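The woman who empties the bins

She asked me to come at twenty to six in the morning, and to bring no breakfast into the building, as she had already done the kitchen on that floor. I was four minutes late and she had started without me. She cleans offices for Clitero, a small firm with contracts in Vomstead and in two villages nearby, and she has done it for nine years. She agreed to talk on the condition that I leave her name out. "My name is not interesting," she said. "Write about the bins."

So we talked mostly about bins. On her round there are 111 of them, in three buildings. The biggest of these is the old Jenent building, where she has 64, and she knows them by the people who sit near them, although she has met very few of these people. She goes from door to door with a trolley that pulls a little to the left. On the handle hang the rolls of bags, black for general rubbish and clear for paper.

I asked her how long one bin takes. She did not like the question. "The firm asks this also. If there is only paper in it, I need a few seconds. If someone has put half a cup of coffee in the bag, then I must carry it like a baby." She showed me with her arms. Liquids are the main enemy. A bag can hold a lot of weight, she explained, but a small hole at the bottom is enough, and then the carpet has a line of drops from the desk to the lift. She carries a cloth in her pocket for this reason and a bottle of soda water on the trolley.

The bags come in boxes of 200. She gets through a box faster than her supervisor would like, and they have had words about it. The supervisor believes that a bag with only two or three dry things in it can stay until the next day. She does not agree. "A person comes in the morning and sees yesterday's rubbish. Then he thinks the room was not cleaned, and maybe I have cleaned everything else very well. The bin is what he looks at." Last year, the firm wrote down what each building used, and hers came to 3,040 bags in the half year. She was a little proud of this number, and a little annoyed that it was written in red.

Before Clitero she worked for a short time in Luik, in a hotel kitchen, and it was there that she learned how to put in a bag properly. She did it for me twice. First she shakes it open with one hard movement, then she pushes the air out along the sides with the flat of her hand, and then she folds the edge over the rim, wide enough that it does not slip when something heavy falls in. Some colleagues tie a knot at the side so that the bag sits tight. She finds this too slow, and the knot is difficult to open with gloves on. "A loose edge is not so pretty, but it comes out in one pull," she said.

I wanted to know if she can tell something about people from what they throw away. She thought about this while she wiped a window sill. In the end she said yes, but that it is better not to. Crisps and biscuits go up in November and again in March, when the accounts are made. In January there are many orange peels, and after two weeks there are no more orange peels. "I don't judge. I eat crisps in my car at seven o'clock."
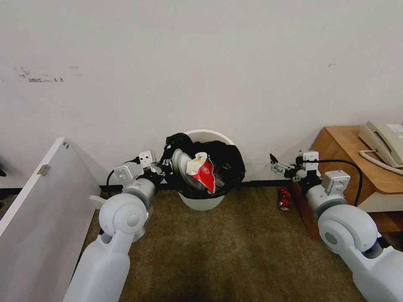
What she does mind is the place where people put the bin. Most of them want it out of the way, so it goes against the wall, and every time somebody kicks it a bit closer the wall gets a mark. White paint is the worst for this. She can remove most black streaks with a damp sponge and a drop of washing-up liquid, but what is left from old tape is another story. "You rub, and first it gets bigger and grey. Then you must decide if you go on or if you stop." Usually she stops. She once went on, in a meeting room, and rubbed through to the plaster, and the repair cost the firm 150 pounds. It was not taken from her wages, but she heard about it for some time.

Carpet she likes more than hard floors, which surprised me. A hard floor shows every footprint as soon as it is washed. A brown carpet is patient, she said, and I had to ask her to repeat the word. She vacuums towards the door, so that she does not step on what she has just done, and she lifts the bin each time and does not go around it. Under a bin there are always staples.

At a quarter past seven the first people came in with their coffees. One man held the door for the trolley and said good morning. She said good morning back and told me afterwards that he is the one with the tea bags, which he throws in wet, from a distance, and not always with success.

I asked if she would like him to know this. She pulled the last full bag out, closed it with a twist and put it on top of the others. "You can write it," she said. "But don't write which floor."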